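Calow Road garage opens its doors again under new management

24 May 2022

If you've driven down Calow Road lately you'll have noticed the shutters are up again at the old Munshi garage, and I for one am very pleased about it. I've been taking my cars there since I passed my test (a beige hatchback with no second gear to speak of, then a run of slightly better ones) and when it shut in September I had to start trekking over to Rilholm every time a warning light came on. It's a nice enough place, Rilholm, but not when you're sitting in a waiting room for two hours with a broken vending machine.

The new people are Nadiia Ivanyshyn and Hashini Roy, who worked together at a dealership in Ponville before deciding they'd had enough of wearing a lanyard. They've kept the Munshi name over the door, with the family's blessing, and most of the old phone number too. The last digit has changed, so please check before you ring, as the poor man who has the old one is apparently getting quite cross.

I popped in last week to book my MOT and ended up staying for a cup of tea. Nadiia does most of the diagnostic and electrical work and Hashini looks after brakes, clutches and anything involving a big hammer (her words!). They've got two ramps going and a third that needs a new motor, and they're hoping to have that one working by the end of the summer. MOTs are being done on site again, too, so no more of your car being driven off to Rilholm and back while you wonder where it's got to.

I asked about hybrids, as my sister has one and has been turned away from two places already. Yes, they do them, and fully electric cars as well, though for battery work they'd want to see the car first and have a chat before promising anything. Fair enough, I thought.
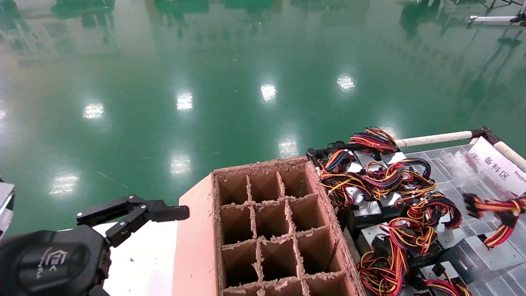

Prices are up a bit on what old Mr Munshi used to charge, but then he hadn't changed his in donkey's years. An interim service starts at £48 labour plus parts for small cars, and you can get a written quote before anything is touched. Hashini told me about one customer who'd been quoted £1,228 elsewhere for a job on his gearbox, and when they had a look it needed a new mount and some fresh oil. He went home and came back with a cake. I didn't get any of it, sadly.

Opening hours are 8 till 6 on weekdays, and mornings only at the weekend until they've found another mechanic. They're looking for an apprentice as well, and have already had 11 people ask about it, so if you've got a teenager who likes taking things to bits I'd get a move on. No experience needed, but they do want someone who turns up on time and doesn't mind cold hands in winter.

A couple of practical bits. Parking out the front is tight, with room for seven cars if everybody's sensible, so if you're only dropping off keys it's easier to stop by the post office and walk round. There's a key drop in the side door for early birds. Card payments are fine, cheques aren't. Courtesy cars are coming but there's only the one for now, and it's booked up well into next month.

The number 48 bus still stops at the end of the road if you need to get home afterwards, although the timetable on the shelter is the old one and I've told the council twice. My own MOT is next week, and I'm already worried about the back tyres.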